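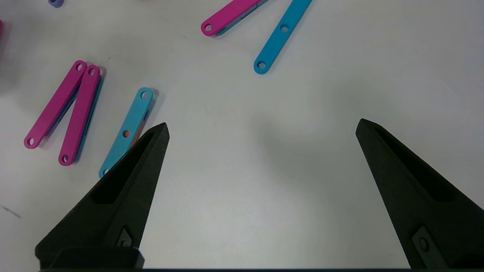
How to spell words with plastic strips and curves

If you have a tub of those flat plastic construction pieces with the rounded ends and the little holes, you have most of what you need for a lovely slow afternoon of letter building. We started doing this at Flernevel one wet July, when Kanchan Uniyal brought in a bag she'd found at the back of a cupboard, and it has been a favourite ever since.

Clear a good patch of table first, and pick one with a pale, plain top if you can, as the colours show up so much better. Tip out a small handful to begin with. Our tub holds 1,344 pieces (Vivek Sachdeva has the label to prove it!) and having them all out at once is far too much for anybody.

Sort by shape before you think about colour. Straight strips go in one spot and curves in another. Pieces love to hide under one another, so slide any little stacks apart with a fingertip and see what you have.

Next, choose your word and write it in big capitals on a sheet of white paper. Stand it up at the back of the table where you can see it while you work. Four or five letters is plenty for a first go – BRAIN is a good one, with a nice mix of straight lines and bowls.
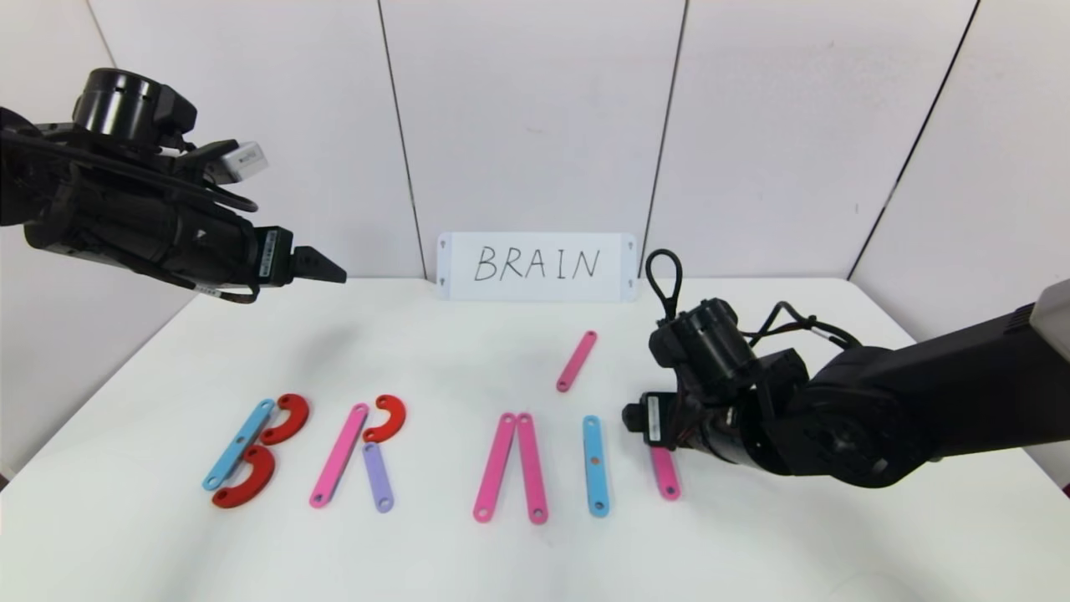 Start with the B. Lay down one straight strip for the back, then set two curves against its right side, one near the top and one near the bottom, both opening to the left. Don't fuss if the back leans a bit. An R wants a straight strip, one curve up high and a short leg underneath. For an A, lean two strips together at the top and add a crossbar. I is a single strip, and N is two uprights with a slanted one between.

Leave a finger's width between letters, then step back and read the whole word from the other side of the room. Shalini Tyagi likes each letter in its own colour, and I'm happy with any old mixture.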